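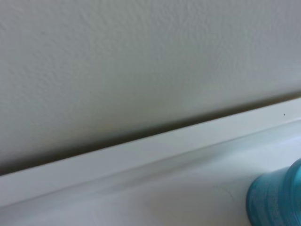
Is the Lulum kit worth paying for once the trial runs out?
Probably worth it for the bathroom work, as long as Clisness sort out the licence, and not yet for anything else.

Jul 29, 2019
Latum notebook, vanity bench

Right, so that's my answer at the top and the rest is me working out whether I believe it. For anyone picking this up cold: Lulum is the grasp planning add-on from Clisness. You get the software, a calibration board, a printed quick-start and 2 months of email support, and after that it's £486 a year per bench. The Escobedo one is cheaper but we'd have to write our own layer for the second arm, and I've done that once already and don't fancy it again!

Install was quick. It wanted an older version of the driver than the one we had, so I've rolled the bench machine back (note on the monitor, please don't update it). Calibration took two goes. First time I'd skipped the bit about nudging the table clamp tight before starting, and the second arm came out a good centimetre off. My fault, page 4 says it quite clearly.

Got through 61 picks before lunch, all on the sink counter. Things I noticed while they're fresh: it's lovely with upright shapes. Deodorant, bottles, the box, all planned in under a second, and it picks sensible approach directions and doesn't come swooping in over the basin unless it has to. Soap is another matter. The flat bars confuse it, and the see-through reddish one it mostly refuses to plan for at all (fair enough, I suppose, but the brochure does say "transparent items supported").
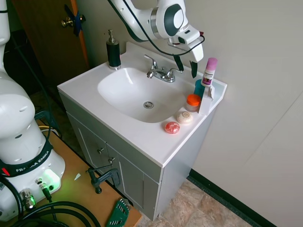
The other grumble is reach. It treats the tap as a solid block with a fat margin round it, so anything near the back of the counter gets a plan that goes the long way round, or no plan. You can shrink the margin in the settings file, but the units aren't given anywhere. I tried 5 and then 50 and couldn't tell the difference. Have emailed to ask.

Logging is really good, I'll give them that. Every attempt gets its own folder with the plan, the joint traces and a little plain-text summary, and the whole morning came to almost 324 MB, so we can keep the lot without faffing about with the big drive.

Still to do:
Repeat the soap picks with the slower close speed.
Try both arms at once, handing the teal container across.
Ask Clisness whether one licence covers both arms or if that's two benches to them. If it's two, we go back and look at Escobedo properly.
Put the hex keys away. Me, not you lot.

Trial licence is good until the end of next week.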